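Equipment notebook, bedroom corner, May

Planning entry for the second half of the budget. Wevia has quoted for 2 more hand-held grippers, same two-finger type. Dotley's quote is lower but leaves out spare finger pads, so the totals can't be compared yet. Asked both to price pads and pivot screws as separate lines.

Pads are the part I'd stock first. The textured face is what does the work on cloth, and the sheet tasks are most of the schedule.

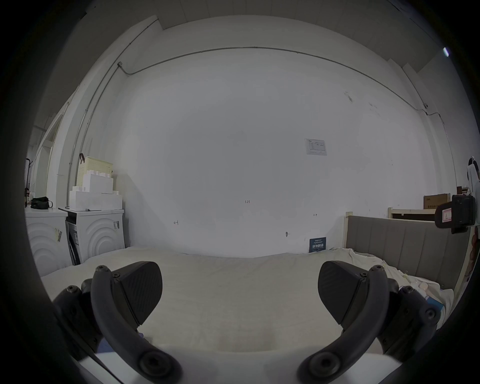
Spares and furniture

Pads: 4 sets. Screws: one mixed box, hex socket. Put around 300 down for both until the real prices come in.

No new furniture. The bed and headboard stay where they are, with the two washing machines along the left side, and the sheet work carries on as now. A second sheet would be useful so one can be in the laundry. 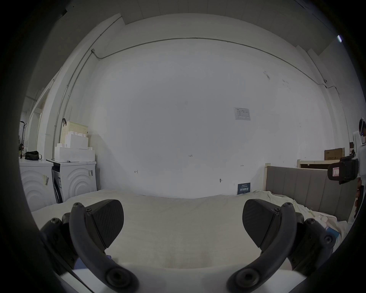 A comment left under the draft asks whether the grippers should wait until the headsets are settled, as Entili sells the two as a set and the discount only applies to a joint order. Fair point. I've asked Entili for the set price and will hold the Wevia order until it arrives.

Storage is still open. Cases for the grippers were left out of the first budget. Pritport has hard cases with cut foam, lead time 5 weeks, so they need ordering ahead of everything else. Power strips can come out of the general supplies line.

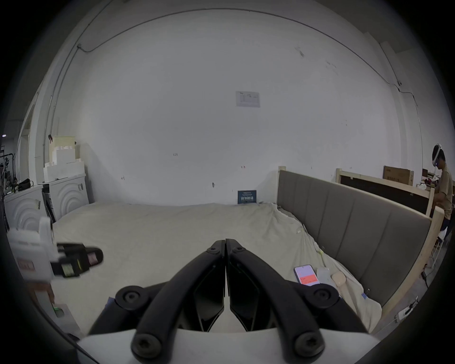 Another reader would rather buy one gripper now and keep the rest for repairs, on the grounds that a unit out of service costs more days than a missing one. I've added that as option B. Both options go in with the request once the pad prices are back.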